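Which side to sit on, and is the early train worth it? Callar line

Posted by brackenfold in Trains and Day Trips
January
14 replies | 6 shares

**brackenfold**
We're planning a day on the Callar line at Easter, staying in Cernis for the week. Two adults, one grandmother with a bad hip, and a child of eight who likes engines but gets bored if he can't get up and move. I've read the railway's own page and it leaves me with more questions than I had before.

Three things I'd like to know. Which side of the train is best going up to Lulteo? Is the first departure quieter than the late morning one? And do we need to book the lunch coach or can we just walk through and buy something?

I've searched the forum, but most of the threads I found are from before they changed the timetable.

**tinmug**
Left side going up. The right side is cutting and trees until the viaduct and then you get the reservoir for a couple of minutes. On the left you have the valley nearly the whole way. Coming back you keep the same seats, so people on the right get their turn then, but the light is behind the hill by the afternoon and it isn't as good.

Early train every time for me. It's cold, so bring a coat, as the heating in the older coaches takes until the second station to do anything.

**Old_Semaphore**
I'd disagree on the left side. The valley is nice but it's the same valley for most of an hour. The viaduct and the reservoir are what people remember, and both are on the right. If the boy likes engines he'll also see the engine from the right hand windows on the long curve after the tunnel. From the left he'll see sheep.

**tinmug**
There is a gap between the trees and the viaduct where you can stand in the vestibule and see both. You don't need to give up a whole trip on the left for it.

**Old_Semaphore**
With a grandmother with a bad hip?

**tinmug**
She can stay sitting. I meant the boy.

**harbourkettle**
On the lunch question, you need to book. It used to be that you could walk through, but they now lock the door between the lunch coach and the rest once everyone is seated. The trolley still comes down the train and does tea, crisps, a cheese roll and usually a fruit cake. It's card only. We had the trolley last time and didn't feel we'd missed much. The lunch is a cold plate with a hot pudding and it takes up the whole journey, so you spend the viaduct looking at your custard.

If you want something hot, there's a café at Lulteo on the platform side. The train waits there for 40 minutes while the engine runs round and takes water. That's enough for soup if you go straight in. It isn't enough if you watch the engine first and then join the queue, which is what we did.

**brackenfold**
Thank you all, this is the sort of thing I wanted. We'll do the trolley, I think. Is there a step up into the coaches? The page says "assistance available" and that's all it says.

**wickerlane**
Two steps up at Cernis and a gap. At Lulteo the platform is higher and it's nearly level. They have a ramp at both, but you need to ask at the ticket office when you arrive and not when the train is already in. My mother uses a stick and the guard gave her an arm up without being asked. Sit her in the coach next to the guard's van if you can. It's the one with the wider doors and it has the only toilet with a proper handrail.

Worth knowing that the wide door coach isn't on the train when they run the short set in winter. It should be back by Easter.

**lowfell_pete2**
Nobody has mentioned Pop yet. If the child is eight he'll want to go on Pop. It's the little railbus that runs from Lulteo up to the old quarry on days when the main trains are running. It's £2 each on top of your ticket, pay the driver. You sit right behind the driver and can see the line ahead, which you can't do on the steam train. It does mean staying at Lulteo and getting the later train back.

**Old_Semaphore**
Pop is a noisy box with hard seats and I can't see why anyone would leave a steam train to sit in it.

**lowfell_pete2**
Because you can see where you're going. My two liked it more than the main line. Each to their own.

**harbourkettle**
Can confirm on the seats. Take something to sit on. Otherwise it's a good ride and the quarry end has a picnic field with a view right back down to Cernis on a clear day. I wouldn't take the grandmother on it though, as there's a tall step and no ramp.

**brackenfold**
He has now been told about Pop and it's no longer optional. Can you leave the train at Lulteo and come back on a later one with the same ticket, or are the seats fixed for the return?

**wickerlane**
You can, but your reserved seats only count for the train you booked. On the later one you sit where there's room. Ask the guard on the way up, they'll tell you how full it looks.
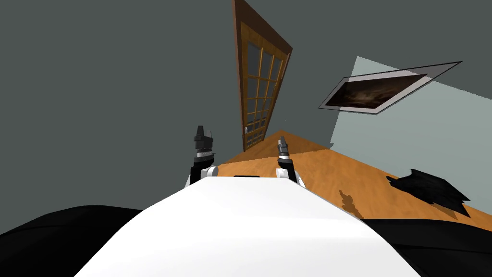 Robot arms raised in the corner of a room. Computer-rendered scene.

**tinmug**
To add to that, the later train is the one the coach parties use at Easter. The full set holds 170 and I've seen it with people standing. If the grandmother needs a seat I'd have one adult go back with her on the booked train and the other stay for Pop with the boy. Not ideal for a family day out, but she'd be sure of her place.

**Old_Semaphore**
Or take the early train up as tinmug says, do Pop in the morning, and catch the late morning train on its way back. That one is hardly used in the down direction. Everybody who's gone up on it is booked to come back on it, but plenty of them get off and walk the lakeside path, so there are gaps. This may be the only time tinmug and I agree on a train.

**tinmug**
I'd go along with that. Still the left side, though.

**ashpan**
I work a few shifts in the summer at the Cernis end, so a couple of corrections. This is just me and not the railway.

The door to the lunch coach isn't locked. There's a member of staff at it who will turn you back, which comes to the same thing for most people, but please don't rattle it.

Unreserved passengers on the later train are let on after the reserved ones. If someone in your group has trouble standing, tell the platform staff at Lulteo and they'll board you first. You don't need a letter or a badge. People often don't ask and then stand there cross.

Pop doesn't run in high wind. There's a board outside the station at Lulteo that says whether it's out. It isn't on the website and I have asked.

On sides, the engine normally leads chimney first going up, so smoke can come down either side depending on the wind. If you open a window in the tunnel you'll get it whichever side you picked.

**harbourkettle**
I stand corrected on the door. It had a very firm lady in front of it and I didn't test it.

**brackenfold**
That's very helpful, ashpan. So the plan is early train up, trolley for tea, soup at Lulteo for the two who aren't going on Pop, and the late morning train back down with a word to the staff about boarding. One last thing, is the car park at Cernis station all right or should we walk from the town?

**wickerlane**
Walk if you're staying near the market square, it's flat. With the hip I'd drop her at the station and take the car back. The car park fills before the first train at Easter and the overflow field is a long way off over rough grass.

**Old_Semaphore**
The field is fine if it's been dry.

**wickerlane**
It's a field. She has a bad hip.

**brackenfold**
We'll drop her off. Booked this evening. They gave me a choice of sides and I've gone for the left on the way up, sorry Old_Semaphore. I'll report back after Easter.

**Old_Semaphore**
Your loss. Have him look across the aisle after the tunnel.

Comments (3)

**mossgate**, 9.15 pm
Went last summer and did the lakeside path at Lulteo instead of Pop. Flat and well surfaced to the boathouse, then muddy. Benches along the first part.

**two_singles**, 10.40 pm
Are dogs allowed on Pop? They're fine on the main train on a lead.

**lowfell_pete2**, 10.52 pm
Yes, ours went. Small dogs on laps if it's busy.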